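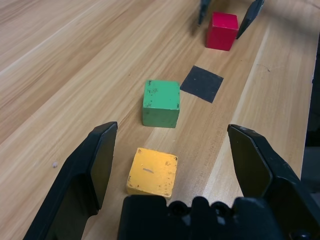 중간 진행 보고: 소규모 목공 제품용 수성 도막의 내구성 평가
보고 대상 기간: 3차년도 상반기
수행 기관: Baek 도막연구실
지원: Totent 소재연구기금

1. 보고 범위

본 보고는 실내용 목제 가구에 적용되는 수성 폴리우레탄 도막의 내마모성, 내수성, 부착력에 관한 시험의 중간 결과를 정리한 것이다. 지난 보고 이후 변경된 시험 조건, 현재까지 확보한 데이터, 미완료 항목, 하반기 계획을 순서대로 기술한다. 원자료와 시편별 측정표는 별도 파일로 제출하였으며 본문에는 판단에 필요한 값만 실었다.

2. 시편 제작 현황

계획된 시편 231매의 도장과 양생을 완료하였다. 수종은 자작나무, 물푸레나무, 소나무 세 종이며, 모든 시편은 동일 치수로 재단한 뒤 항온항습실에서 함수율을 맞추었다. 소나무는 심재와 변재의 흡수 차이가 커서 변재 부위만 사용하였다. 이 변경은 6월 협의에서 승인받은 사항이다.

도료는 Cerach 계열 2종과 연구실 배합 1종을 비교한다. 연구실 배합은 가교제 투입 비율을 1차 배합보다 낮추었다. 1차 배합에서는 교반 후 점도 상승이 빨라 두 번째 도장 시 붓자국이 남았고, 가사시간도 작업 지침의 하한에 미치지 못하였다. 현재 배합에서는 동일한 현상이 관찰되지 않았다.

연마는 도장 회차 사이에 한 번씩 실시하였다. 연마지 교체 주기가 시편 간 편차에 영향을 주는 것으로 판단되어, 8월부터는 시편 묶음이 바뀔 때마다 새 연마지를 사용하고 있다. 그 이전에 제작한 시편은 표면 조도를 다시 측정하여 기준을 벗어난 것을 폐기하고 같은 수량을 재제작하였다.

3. 시험 결과

3.1 내마모성
테이버 방식으로 측정하였다. 연구실 배합의 질량 감소는 세 수종 모두에서 비교군 두 종의 사이에 위치한다. 물푸레나무 시편에서는 도관부를 따라 도막이 먼저 얇아지는 경향이 반복되었다. 눈메움 처리를 한 시편에서는 이 경향이 약해졌으나 처리 시편 수가 적어 통계적 판단은 보류한다.

3.2 내수성
침지와 건조를 반복하는 방식으로 20회 주기까지 진행하였다. 자작나무 시편은 전 주기에서 백화가 없었다. 소나무 시편 일부는 횡단면 모서리에서 도막 들뜸이 발생하였다. 들뜸은 모서리 반경이 작은 시편에 집중되어 있으며, 도료 종류에 따른 차이는 확인되지 않았다. 모서리 가공 조건을 변수로 추가하는 방안을 검토 중이다.

3.3 부착력
격자 절단법에 의한 측정을 76매에 대하여 마쳤다. 연구실 배합의 등급 분포는 비교군과 차이가 없다. 다만 습윤 조건 양생 시편에서 등급이 한 단계 낮은 사례가 있어 동일 조건으로 재시험한다. 인장식 부착력 시험은 지그 납품이 늦어져 착수하지 못하였다.

3.4 광택 및 색차
60도 광택은 도장 직후와 촉진 내후 시험 후에 측정한다. 도장 직후 값은 확보되었고 시험 후 값은 10월에 확보될 예정이다. 색차는 소나무의 자연 변색이 도막 변색과 구분되지 않는 문제가 있어, 무도장 대조 시편을 함께 노출하고 있다.

4. 현장 적용 시험

Lurport 공동작업장의 공용 가구에 연구실 배합을 도장하여 실사용 조건에서 관찰하고 있다. 적용 대상은 작업대 상판, 선반, 의자 좌판이다. 점검은 매월 한 차례이며 표면 촬영, 광택 측정, 사용자 기록 확인으로 구성된다. 현재까지 접수된 사용자 기록은 컵 자국과 테이프 제거 후의 광택 변화에 관한 것이 대부분이다. 알코올계 세정제로 인한 연화가 한 건 보고되어 해당 세정제를 내약품성 시험 항목에 추가하였다.

현장 데이터는 사용 강도가 통제되지 않으므로 실험실 결과와 직접 비교하지 않는다. 손상 유형을 분류하고 시험 항목의 누락 여부를 확인하는 용도로 한정한다.

5. 예산 집행

상반기 집행 항목은 시편용 목재, 도료 원료, 마모륜, 항온항습실 사용료이다. 재제작에 따른 목재 추가 구입비 3,685천 원은 재료비 항목 내에서 조정하였으며 총액 변경은 없다. 인장 시험용 지그 대금은 검수 후 지급 예정이므로 이번 집행 내역에 포함하지 않았다. 외부 분석비는 하반기에 집행한다.

6. 지연 사항 및 조치

인장식 부착력 시험의 착수가 계획보다 늦다. 지그 검수가 끝나는 대로 건조 조건 시편부터 측정하고, 습윤 조건 시편은 재시험 결과를 확인한 뒤 진행한다. 촉진 내후 시험은 램프 교체로 중단되었다가 재개되었으며, 중단 시간은 누적 노출 시간에서 제외하였다.

7. 하반기 계획

가. 인장식 부착력 시험 착수 및 완료
나. 모서리 반경별 소나무 시편 추가 제작과 내수성 시험
다. 알코올계 세정제를 포함한 내약품성 시험
라. 촉진 내후 시험 후 광택 및 색차 측정
마. 눈메움 처리 물푸레나무 시편의 수량 확대

나항의 시편 추가 제작은 기존 재료비 범위에서 수행할 수 있다. 마항은 항온항습실 사용 기간의 연장이 필요하므로 변경 신청서를 별도로 제출한다. 승인 여부에 따라 마항의 수량을 확정한다.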